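그리퍼 비교용 시뮬레이션 데이터 카드. 정리: 2019년 1월 19일 토요일, Ida Heitmann

## 개요

Belex 세트는 같은 팔에 그리퍼 2종(Mitik, Oltmanns)을 번갈아 장착하고 파지 접근 자세를 비교한 렌더링 데이터다. 실물 촬영분은 없다. 에피소드는 총 492개이며, 제어 방식은 관절 위치 제어로 고정했다.

## 구성

| 항목 | 값 |
|---|---|
| 에피소드 | 492 |
| 그리퍼 | 2종 |
| 에피소드당 최대 스텝 | 1000 |
| 검증용 분할 | 22개 에피소드 |

- `joint_pos`: 관절 각도(rad). 베이스에서 손목 순서.
- `grip_cmd`: 그리퍼 명령값. 0은 닫힘, 1은 열림.
- `rgb_top`: 상부 시점 렌더링.
- `meta.json`: 그리퍼 종류, 난수 시드, 블록 초기 자세.

## 알려진 문제

- Oltmanns 모델은 충돌 메시가 단순화되어 있어 접촉력 값을 Mitik과 직접 비교할 수 없다. 접근 궤적과 종료 자세만 비교 대상으로 삼는다.
- 초기 배포본의 `grip_cmd`는 부호가 반대였다. 11월 이전에 받은 사본은 폐기할 것.
- 팔과 그리퍼가 모두 검은색이라 색상 임계값만으로는 둘의 경계가 분리되지 않는다. 분할 마스크는 Senthil Iyengar가 링크 ID 기준으로 다시 생성했다.
- 짙은 회색 블록은 바닥의 회색 패널과 명도 차가 작다. 윤곽 검출기를 쓰는 경우 블록 윗면과 모서리의 밝기 차를 먼저 확인한다.

## 재생 절차

1. `meta.json`에서 시드를 읽어 작업 공간을 초기화한다. 시드를 바꾸면 블록 배치가 달라지므로 그리퍼 간 비교에는 같은 시드를 쓴다.
2. 그리퍼 모델을 불러오고 TCP 오프셋을 적용한다. 오프셋 파일은 그리퍼별로 따로 있다. Mitik 값을 Oltmanns에 적용하면 접근 높이가 어긋난다.
3. `joint_pos`를 재생하고 상부 시점에서 접근 자세를 확인한다. 그리퍼가 바닥의 희끄무레한 삼각형 시트 바로 위에 있는 자세를 높이 비교의 기준으로 쓴다.

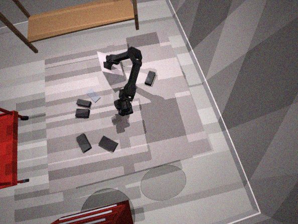

4. 종료 자세를 `eval/` 아래에 저장한다. 파일 이름은 시드와 그리퍼 종류를 밑줄로 잇는다.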